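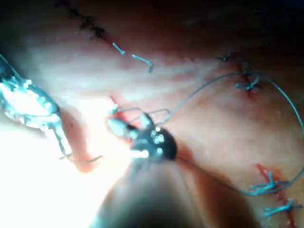
Suture (thread and technique)

A suture is a length of thread used to hold body tissue together while it heals, and the word also covers the act of putting it in. Most people just say "stitches." I'll use both, because I taught practice classes for years and never managed to stick to one (sorry to the purists!).

Thread

There are two big families. Absorbable thread breaks down in the body over time, so it's the usual pick for deeper layers. Non-absorbable thread stays put until somebody takes it out, and you see it mostly on skin. Within each family you get monofilament, a single smooth strand that slides easily but likes to spring back out of a knot, and braided, which handles more like string and knots beautifully but can give bacteria places to hide. I learned on braided and still think it's kinder to beginners.

Needles

Surgical needles are usually curved, and the thread generally comes already attached to the blunt end. A taper point pushes softly through tissue like bowel. A cutting point has sharp edges and is meant for tougher stuff such as skin. You hold the needle in a needle driver, never in your fingers, and you turn your wrist so it follows its own curve. Drag it straight and it tears a bigger hole, which every student does at least once.

Common stitches

The simple interrupted stitch is tied and cut one at a time, so if one fails the rest still hold. A running stitch uses one continuous thread. It's quicker, but a break anywhere can loosen the whole line. Mattress stitches take two bites on each side and are good for edges under tension.

Practice

My old teacher Khoa Nghiêm had us tie 90 knots before we were allowed near a needle, and then 30 more with the other hand (I grumbled the entire time). He was strict about loose loops too: keep the slack where you can see it, and snug the knot down without strangling the tissue. Swelling comes later, and a stitch tied too tight can cut off the blood supply.

Last edited 02/12/2021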